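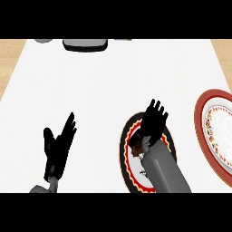
Head view in the simulator, both hands in. Brown object under the right hand, by the thumb.

Notebook > Simulation > Hands and controllers > 2024-08-11

Carried on comparing the two controllers for the five-finger hands. Same table layout for both, same brown object, same start pose for the arms. Only the finger control changes. Hurkora is the position controller we have had all along. Uneck is the new one, which closes until it meets a set resistance and then holds.

Ran 19 grasps with each. Right hand only; left hand parked up over the table with the fingers together so it keeps out of the way.

Hurkora: 8 held out of 19.
Uneck: 14 held out of 19.

"Held" means the object stayed in the hand through the lift and for the full wait at the top. Anything that slid out during the wait I put down as a miss, even if the lift itself was fine. Stellan Sundqvist counted those as half marks last October, so don't compare straight across with his table.

Most of the Hurkora misses were the same fault. The fingers reach their target angles whether or not there is anything between them, and the thumb arrives late and pushes the object out to the side. I tried starting the thumb earlier, which helped on a couple of runs and then knocked the object away before the palm was down. Went back to the old timing and left it.

Uneck is slower to close. The misses there came from approaching too high over the plate with the black rim, so the hand met the object with the fingertips and never got it near the palm. I think that is an arm problem and would show up with any controller. Lowered the approach for the last few and it behaved.

Camera: the head view is poor for judging contact on the right side. With the palm down, the hand and forearm cover most of the plate, and only a bit of the object shows by the thumb. I could not tell from the picture alone whether it was gripped or just pressed against the palm – had to read the contact log each time. The far end of the table is also lost under the top band, so the grey box-like thing up there is only partly in view. Lahlou has a wrist camera model set up in the Ruswood files. Worth copying over before the next lot.

One crash, at step 1945, when the forearm touched the plate rim during a retreat. Restarted from the saved state and it did not come back. Log kept.

To do:
– put the wrist camera on the right arm and repeat both sets
– lower the approach height for all runs, then redo Hurkora so the comparison is fair
– try the left hand with the plate with the red rim moved across
– ask Stellan what friction value he used for the fingertips, mine is still the default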